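Wurby: a word list of kitchen and household terms

README, last touched December 12, 2021

Hi! Wurby is a plain text list of words people use for stuff around the house, with the sort of notes I wish dictionaries had. I started it one January when I couldn't settle whether the thing you drain pasta in is a strainer or a colander (my family says strainer, the store says colander, and I've given up). It has 884 entries now and I'm still adding to it whenever somebody says a word at dinner that I've never heard before.

What's in the folder

words.txt is the main list, one entry per line, with the word, a short meaning and a region tag if I have one. The fields are split by tabs, so please don't let your editor turn them into spaces! I did that to myself once and it took a whole evening to fix.

notes.txt has the longer stuff: spellings I wasn't sure of, words that mean different things in different towns, and a long ramble about "counter" versus "worktop" that you can skip.

old/ is the first version. It's messy and I keep it mostly for sentimental reasons.

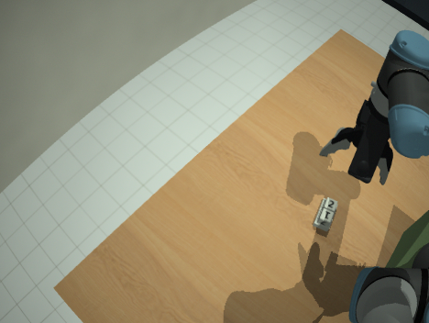
Ko

Where the words come from

Mostly from me, my relatives and the swap shelf at the Gristton library, where I picked up a big stack of old cookbooks and housekeeping guides. I read through those with a pencil and typed up anything that looked interesting. About 2000 slips of paper came out of it, and plenty of them were the same word over and over (so many slips for "skillet"). I merged the repeats by hand, so if two entries look like twins, I probably missed them.

Region tags are my best guess. G means I heard it in Gristton, K means it came from the Kamura side of the family, and a question mark means I wrote it down and forgot where I got it. There are more question marks than I'd like.

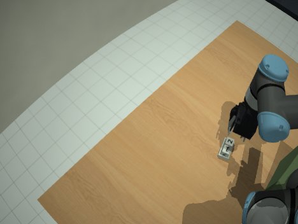 Wooden surface, tiled floor behind it.

Using it

Open words.txt in anything. If you load it into a spreadsheet, pick tab as the separator and tell it there are 4 columns (the last one is usually blank, it's for comments). Sorting is plain alphabetical and ignores capitals.

Known problems

- "Dresser" and "bureau" point at each other and neither one has a real meaning filled in. Working on it!
- Plurals are all over the place. I started with singular only and then got lazy around the letter P.
- 2 entries under Q are the same word spelled differently and I can't decide which to keep.

License

Use it for whatever you want, crosswords, homework, arguing with your in-laws. A mention of Wurby would be nice but I won't chase you for it. Corrections are welcome, just send the whole line with your change in it so I can paste it straight in.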